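3.2 Surface color and the sorting of small household items

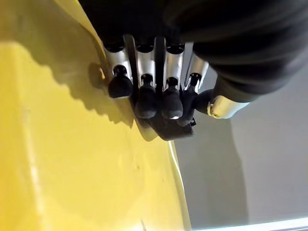 The second part of the study dealt with the surface on which items were sorted. In the Drelow homes, most sorting took place on whatever table was nearest, and small things such as buttons, keys and clips were often missed on dark or patterned tops. We therefore compared plain surfaces in 2 colors, yellow and gray, using the same set of 100 items in each session.

Sessions lasted 15 minutes and were held in the morning. Items were tipped out in one pile and moved into groups by type. Anything left in the pile at the end was recorded as unsorted. The order of the two surfaces was switched between households in Drelow and Mostisau.

Figure 3. View of a yellow surface.

Fewer items were left unsorted on yellow than on gray, and the gap was widest for dark items. Pale items showed little difference. Some 40 sessions were kept for analysis; the rest were dropped where the pile had been disturbed before the start. Lighting was not controlled, and we return to this in Section 5.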